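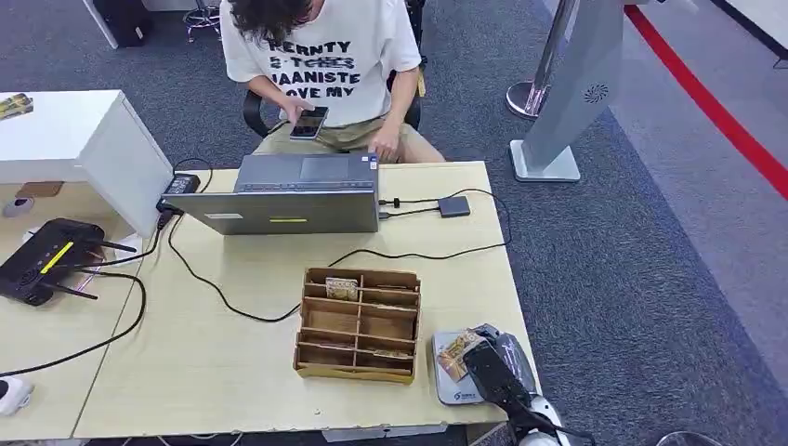

1/ Parking rules at the Grakurwood center in Andunville change in December. Posting the details as a thread, as the signs at the entrances only carry the short version.

2/ Capacity after restriping is 1070 spaces over three levels. Level 1 loses a row to the new loading bay. Levels 2 and 3 keep their current layout.

3/ Tickets are gone. Cameras read the plate on entry and exit. The first three hours stay free. After that you pay at a machine or in the Yilma app before driving out.

4/ Plates with mud or a bike rack in front of them don't read well. If the barrier stays down, press the call button and give the plate number by voice. 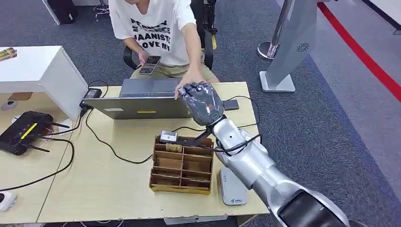

5/ Paying in the app: enter the plate once and it stays on the account. Up to three plates per account. A rental car can be added for a single day – it drops off the list at midnight.

6/ 80 spaces on Level 1 next to the east elevators are for families and disabled permit holders. The permit still has to be on the dashboard. The cameras don't check it, the attendants do.

7/ Height limit on the ramp to Level 2 is 6'6". Vans and roof boxes stay on Level 1.

8/ Store validation continues at Drelia and the supermarket. Show the receipt at the service desk, ground floor, and they add two hours to the plate. Sigita Pētersons runs the desk and has the list of other stores joining later.

9/ Monthly passes for center staff go through Marlene Pfeiffer in the management office. Old cards stop working when the new barriers are switched on. Bring the card back for the deposit.

10/ Overnight parking is still not allowed. Gates close at 11:30 p.m.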